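Jirkik Hand-Held Gripper: what a pair does to your budget

I run the buying for a small data outfit, which mostly means I spend other people's money and then get emails about it. We've had the Jirkik hand-held grippers through our kitchens since May, and I promised Armelle Pruvost I'd write up what I think before she places her own order. So this is for her, and for anybody else staring at a quote and wondering whether to get one or two.

Short version: get two, skip the hard case, and keep back more money for the boring stuff than you think you need.

What we paid

Our price was 623 dollars for a single, or 1053 for the pair. I went for one single at first (I know, I know) and came back for a second three weeks later at full price, so that little bit of caution cost us. If there's any chance at all that your tasks need two hands, order the pair up front and be done with it. The Ibarra quote we had on the table was cheaper per unit but didn't include spare pads or a second charger, and once I'd added those in, the gap was pretty much gone.

Then there's the stuff that isn't on the quote. I set aside 400 dollars for props, spare pads and getting the things from one home to the next, and I'd spent it before the second month was out. Chopsticks, cups, cloths, storage boxes, parking! Crescencio Arriaga does most of our home visits and he finally made me a proper list, which I should have asked for on day one.

In use

The jaws open nice and wide and the pads have a fine serrated edge that I was skeptical about. For mugs and sponges you could put pretty much anything on there. Where I started to care was thin, round, slippery things, and chopsticks are the meanest of the lot. Picking one up off a hard surface and getting it back into a utensil basket is our standard test now, and we use it on every gripper that anybody wants us to buy. I like doing it in a lived-in kitchen with all the usual things standing about, on whatever table the family has. Glass is my favorite for this, shiny and unforgiving. 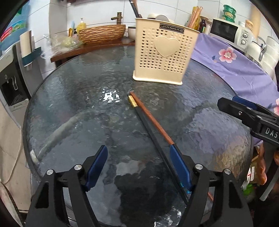 Two hands or one?

With a single gripper you can do an awful lot of chopstick work, but it's slow going and people get annoyed. They chase the stick across the table, it rolls, they chase it again. With a pair, one hand can steady while the other picks, and Crescencio says his new people settle down much sooner. I don't have a tidy number for that and I'm not going to make one up for you, but I did stop getting the grumpy texts.

The weight is fine for short stretches. Past half an hour I want to put it down, and my wrist is no worse than most. Plan on breaks, and if you're paying by the hour, put those breaks in the budget too!

Things I'd grumble about

The pads wear, and the replacements come in packs of 3, which is a silly number when you're running pairs. You always end up with an odd one rattling around in a drawer. I've written to Jirkik about it twice and got a very friendly reply both times, and the packs are still threes.

The hard case is a waste. It's huge, it doesn't fit under a train seat, and we went over to a padded Dedosum bag that holds both grippers and the chargers. Leave the case off your order if they'll let you.

And do ask about lead time. Our second one took longer than the first, and I had a whole round of kitchen visits booked on the promise of it. Skumitz had stock sooner, but their service plan was only sold by the year and I didn't want to be tied in.

Would I buy again?

Yes, and I'm putting another pair in next year's plan. Four stars from me, and I'd go up to five if they'd sort out those pad packs. Armelle, call me before you sign anything, I've still got the Ibarra quote in my inbox and you're welcome to wave it at them.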